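Workshop Tips: Keeping an Outdoor Path Robot on Track

I've been running outdoor navigation trials for three seasons now, and I still get a little giddy when a policy trained on plain old driving footage takes a path by itself! These are the tips Mei Gallagher and I wrote up for the shop wall, all from our waypoint study.

The method is simple. The robot keeps a string of pictures from an earlier drive, picks the one that best matches what its camera sees now, and steers toward the next. No map, no GPS. Our set from the Valtness path has 3000 pictures in it, and we thinned that to 610 before the robot started losing its place.

Thin by change, never by clock. A long straight stretch needs very few pictures. Keep plenty where a fence, a wall end or a hedge comes up.

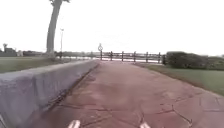
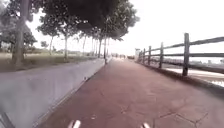
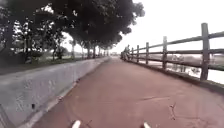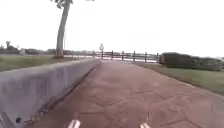 Waypoint candidates from the red path, wall on the left in all four.

Mask the bumper. Amos Nguyen-Tran blacked out the lowest strip of every picture and our match rate went to 85 percent, best we've had (I did a lap of the bench). A bumper looks the same everywhere, so the matcher loves it for all the wrong reasons.

Watch out for white skies too. Crop the top before you match, or turn its weight down. We use half weight and it's been fine on Kullatent's little onboard computer.

Cracks make great landmarks up close, but wet leaves can hide them overnight. Re-drive the route in June if you first recorded it in winter.

Wipe the lens with a dry microfiber cloth before each run, then check for smudges against something bright. An old T-shirt leaves lint!

Tape over the charging light. It reflects in the lens cover at dusk and Koen Wuyts spent a whole evening chasing a "detection" that was just our own green LED.

Save the last 50 matches to a plain text log as you go. When the robot picks a bad waypoint you'll want the ones leading up to it, and scrolling back through video is slow going. Ours goes on a thumb drive that lives in the top drawer with the hex keys.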